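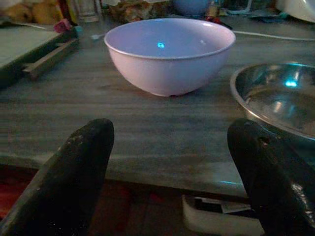
A white footed bowl on a wooden tabletop, with a stainless steel one to its right.

Bowls: Your Questions, Answered With Some Patience

Reading time: 4 minutes

Pesbridge sells secondhand and end-of-line kitchenware, and most of it is bowls. The shop currently has 267 of them, a figure arrived at during a slow week in May. These are the questions that come in most often, along with a few that came in once and deserved a reply.

Why would anyone need more than one kind of bowl?

You may not. Plenty of people get through life with a cereal bowl and a saucepan. But if you cook more than twice a week, you'll end up wanting something heavy that stays put and something light you can hold in one hand while scraping it out with the other. A ceramic bowl and a steel bowl cover most of that. After those two, you are shopping for pleasure, and we won't stand in your way.

What is the ring on the bottom for?

Potters call it the foot. It lifts the bowl a little off the table, gives you something to grip when you turn it over, and means that only a narrow circle has to be level. It's also the part most likely to scratch your furniture. Run a fingertip around it before you put a new bowl down on wood. If it feels like sandpaper, a few passes with fine wet-and-dry paper will fix it. Rinse off the dust and carry on.

My white bowl doesn't look white in my kitchen. Can I return it?

You can, within 19 days, but try moving it first. White glaze picks up whatever light it's given, and a dim room will turn it lavender, gray or a sort of unwell cream. We have exchanged white bowls for identical white bowls and received thank-you notes. Take it to a window at noon. If you still dislike it there, send it back.

Are there gray marks inside my bowl, and did I do that?

Probably, and with a spoon. Metal cutlery leaves a thin streak of itself on glaze, which looks like a scratch and usually isn't one. A paste of baking soda and water takes off the light ones. For the stubborn ones, use a mild powdered cleanser and a soft cloth. Try it on the underside first, where your guests seldom look.

Can steel bowls go in the oven?

Most plain ones can, at ordinary baking temperatures. Anything with a rubber base, a plastic handle or a painted outside can't. Remember that the rim gets as hot as the rest of it. Everyone remembers this the second time.

Can they go in the microwave?

No.

What about just for a few seconds?

Still no.

How do I keep a steel bowl shiny?

Dry it. Water spots are most of the problem, and a dish towel is most of the solution. A splash of white vinegar on the cloth will shift the cloudy film that hard water leaves behind. Wipe with the curve of the bowl and skip the steel wool, unless you'd like a matte bowl, in which case go ahead.

Can I nest ceramic and steel together?

Yes, with something soft between them. A folded napkin will do, or a paper towel if you've given up on appearances. Put the heavier bowl at the bottom of the stack, even if this offends your sense of color. We pack orders the same way, and in the last year 158 mixed sets went out with one chip reported — on a bowl that was listed as chipped.

Will a bowl hurt my wooden table?

A cool, dry one with a smooth foot shouldn't. A hot one might, especially on a waxed or oiled finish, and a damp one left overnight can leave a ring. Use a trivet or a board. If you already have a ring, let the wood dry for a day or two before you attack it with anything from the internet, mayonnaise included.

Which brands do you carry?

Gautier for white ceramic and Stikberg for steel, when we can get them. Brudatia turns up in house clearances, mostly serving bowls, mostly in greens that were very popular once. Unmarked pieces are sold as unmarked. Please don't ask us to guess, as we'll only get excited and be wrong.

Do you buy bowls?

Sometimes. Send a picture of the top and one of the underside, and tell us about any cracks. We will find them anyway, but it gets things off to a friendly start. Our shelves hold 500 pieces at a squeeze, so a no may only mean that the shelf is full.

Related
Getting a Stuck Stack of Bowls Apart
Hard Water and What It Does to Everything
Trivets, Ranked Unfairly
Shipping and Returns

Contact Pesbridge | © Pesbridge Kitchenware | Back to top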